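Does a "limescale inhibitor" on the mains do anything at all?

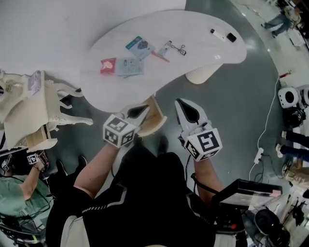
Is it worth paying for one of those magnetic gadgets that clamp round the rising main? I've been quoted 700 pounds fitted for an Inard unit and the salesman was very keen that I sign before December.

Save your money until somebody shows you a test on water like yours, and get a price for a proper softener to compare.

Some background. We moved to Fekstead last year and the water is dreadful. The kettle furs up in a fortnight and the shower head needs soaking in vinegar all the time. The leaflet says 2,971 satisfied households, which tells me how many they sold and nothing about the scale. Has anyone had one in long enough to judge?
Posted by Joelle Jaber

Faisal Kiani
We had one in the old house in Losolbridge for 2 years. The kettle was as bad at the end as at the start. My wife thought the taps wiped down more easily, but she'd also changed what she cleaned them with, so make of that what you will. When I rang to complain I was told our pipes were "unsuitable". Funny how that never came up at the sales visit.

What did work was a Ferri salt softener under the sink. It takes up half the cupboard and you have to keep buying salt, and I left one tap unsoftened for drinking. Ask what the guarantee covers, in writing. Ours covered the box falling off the pipe.

Awuor Kioko
mine is great, no complaints, plumber recommended it

Velimir Mladenović
Was that the same plumber who fitted it, Awuor? I'd want to know what he made on the sale.

Joelle, before you spend anything look up your hardness figure on the water company's site. Ours is 23 on the German scale, so check which units they're using or you'll set a softener up wrong, as I did. And don't sign anything on the day. If the price is only good until December I'd expect it to be good in January too.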